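Didix ships 4.0 of its Tellilia form plugin, with a rebuilt editor and settings that stay put after updates

FOR IMMEDIATE RELEASE

10/16/25 – Didix today released version 4.0 of Tellilia, its form builder plugin for WordPress. Free update for all current license holders. New block editor support, a rewritten validation layer, theme color controls and a proper export tool. Available now from the customer dashboard and through the normal plugin updater.

The release replaces the shortcode builder Tellilia has used since its first version. Old shortcodes keep working. Sites that don't want to move can leave every existing form exactly as is, and the classic builder stays in the menu under Tools for the whole life of the 4.x branch.

"Most of the support mail we got was one thing: people edit a form, save, update the plugin, and their custom error messages are gone," said Radka Georgiev, lead developer at Didix. "So that got fixed first. Messages are stored with the form now. Update, roll back, move hosts, they come along."

What's new in the editor

Forms are now regular blocks. Drag a field in, set it required or optional, write the label, done. Each field has its own sidebar panel with help text, error text, width and conditional display. Multi-step forms get a step block, and steps can be reordered without rebuilding the logic behind them. Undo works across all of it, which it did not in version 3.

Validation runs on the server and in the browser from the same set of rules. Developers register a rule once, in PHP, and the plugin generates the script side. The old filter names are still there but marked deprecated, and a notice is written to the debug log when one is used. No admin banners for this. Just the log.
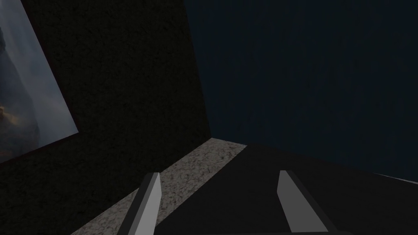

Color handling in Tellilia 4.0 reads from the active theme's palette instead of shipping its own stylesheet. Form background, field background, border and button each get a slot, and the preview changes as you pick. Dark themes were the sore spot in earlier versions, with fields that vanished into the page. Pale grey against deep navy blue, like the two prongs and the wall on the right in the picture, is the sort of pairing the new contrast check is meant to pass, and it warns in the sidebar when label text and background get too close. The warning can be switched off per form.

Speed and size

Scripts load only on pages that contain a form. The admin list of entries has been moved to its own database table, with paging, so sites holding a lot of submissions should no longer see the screen hang on open. The migration runs in the background in batches of 1000 entries and can be paused. Take a backup first, please. The release notes have the steps.

During the beta, testers filed 1242 reports through the public tracker. All the ones marked critical are closed. A handful of layout bugs in right-to-left languages are still open and planned for the first point release.

Export and add-ons

Entries export to CSV or JSON, by form, by date range or by status. Scheduled exports are in the Pro license. Forms themselves can be exported as a single file and imported on another site, conditional logic included, wich customers running staging setups have asked for since the beginning.

Galell, the agency that maintains the Tellilia add-on for appointment booking, has its compatible version ready and is releasing it the same day. The payment add-on from Ondieki needs a update as well – owners should install that one before moving the main plugin to 4.0, not after. The updater checks for it and stops if the older version is active.

"We'd been patching around the old builder for ages," said Georgiev. "Now an add-on registers a field type and it shows up in the block list. Less glue code. That was the point of the whole rewrite, really."

Pricing and availability

License prices stay the same. Existing licenses cover 4.0 and all 4.x updates for as long as they're active. New customers can try the Pro features for 14 days, no card needed. The free edition has the new editor, the color controls and manual export; multi-step forms and scheduled exports are Pro only.

Version 3 gets security fixes until the end of February. After that, no more releases on that branch.

About Didix

Didix makes plugins for WordPress sites, mainly forms and content tools. Small team, works remotely.

Press contact: Radka Georgiev, Didix. Screenshots, logo files and review licenses on request. Full changelog and upgrade guide in the documentation section of the Tellilia site.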